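Print this page | E-mail this article

3.2 Storage and retrieval of hand tools in shared household workspaces

The second part of the study was concerned with how households keep the small tools they use for everyday repairs. Earlier work on domestic maintenance has mostly dealt with spending, and with the choice between doing a job at home and paying a tradesman. Much less has been written on where tools are kept between jobs, although respondents in the pilot round raised the matter without being asked.

Questionnaires were sent to households in two districts, Gritis and Caldeira, during February. A total of 668 usable replies were returned. The Gritis replies came largely from flats built after 2000, where storage is limited to fitted cupboards and, in some blocks, a shared cellar. Those from Caldeira came mainly from older terraced houses with a shed or lean-to. Respondents were asked to name the tool they had used most recently, the place it was taken from and the place it was returned to. They were also asked whether anyone else in the home would have known where to look for it.

Screwdrivers were the tool most often named in both districts, ahead of hammers, pliers and tape measures. They were also the tool most likely to be kept in more than one room. Many respondents drew a distinction between a "good" screwdriver, kept with other tools, and a second one left in a kitchen drawer for battery covers and loose handles. The long-shafted type (Figure 8) was usually put in the first group and was seldom lent to neighbours.
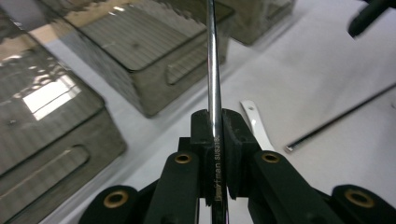
Figure 8. Screwdriver with long chrome shaft; storage containers behind.

Differences between the districts were smaller than expected. Households with a shed did not report finding tools more quickly than those without one. In Caldeira, several respondents wrote that the shed was used in summer only, and that tools needed in the colder months were brought indoors and then stayed there. In Gritis, the shared cellars were rarely used for tools at all, chiefly on account of damp and the lack of separate locks.

Labelled containers were more common in homes where two or more adults carried out repairs. Where one adult did all the work, tools were more often sorted by habit, and other members of the household tended to be unsure of their place. This agrees with the findings of the Zumari survey, which used a shorter list of questions but covered a similar range of dwellings. The Divesska study reported a weaker link, possibly because it left out rented homes.

Thirteen households were later visited in order to check the written replies against actual practice. The results of these visits are set out in Section 3.3.

Print this page | E-mail this article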